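Fri 9 January
Bathroom corner, Alham workshop

Started with the washbasin side today, because the Rideo people want the fittings list before the end of the month. The old list from October is still on the shelf, but half of it is wrong, so I made a new one.

Counter height measured twice, 80 cm both times. The October paper says 82, I think somebody measured to the rim of the basin. I corrected it with pen and put my initials.

The tap is the Chung one, matt black. The lever was a little stiff. I took it off, cleaned the seat, and put back the same washer. We have 2 spare washers of this size in the drawer, please do not use them for the kitchen tap. It wants another size.

Sealant behind the counter: left side good, right side has a small gap near the wall. I did not close it yet. The tube of Mellon grey was hard at the nozzle, so a new one must be ordered - order number 109 on the sheet, the white one is not the same product.

Soap goes left of the tap and the pump bottle goes right. Please keep it so, then we all find the things in the same place. The boxes near the wall must stay until the delivery is checked against the paper.

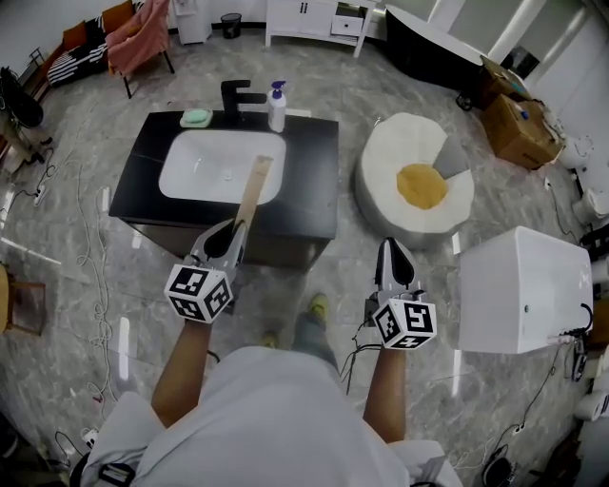 What should be used to clean the black counter?
Warm water with a drop of washing-up liquid and a soft cloth, then wipe with a dry one. Vinegar and the scouring powder leave dull places on it.

Still open: the gap on the right side, and the label for the drawer with washers. I also want to read the October list one more time against the new one, mainly the part with the waste pipe, where two lines have the same length but different diameter.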